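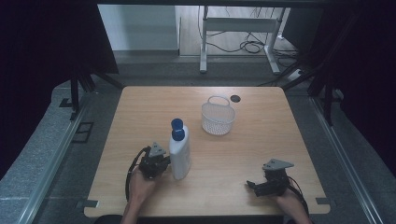
**Pre-run software checklist, Somton cell**
Date: June 21, 2020
Checked by: Mesfin Ambaye. Reviewed by: Lucrezia Longo

- [x] Control loop at 100 Hz on both grippers. No missed cycles over 60 s.
- [x] Pamitz driver build 983 on left and right. The May build is still on the spare host; do not boot it.
- [x] Clock offset between head and hand streams under 2 ms.
- [ ] Left/right device mapping saved. *Lost on restart — set by hand today. Ticket open, ML.*
- [x] Jaw width reads zero when closed, full scale when open.
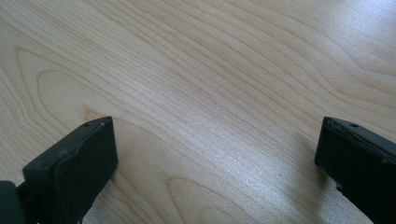
**Perception**

- [x] Exposure locked before the tracker starts. Auto exposure shifts on table glare and the Dafis tracker drops features on bare wood.
- [x] Finger mask loaded, one per hand. Masks are not interchangeable.
- [ ] Tracker recovers after a forced loss. *Left: pass. Right: recovered with a yaw jump. Rerun with the wide window — LL.*

**Logging**

- [x] Disk check runs before record is enabled.
- [x] Skirnton replay opens the test log with no gaps.

Result: hold. Two items open. Bench tests allowed, no planner training on logs from this build.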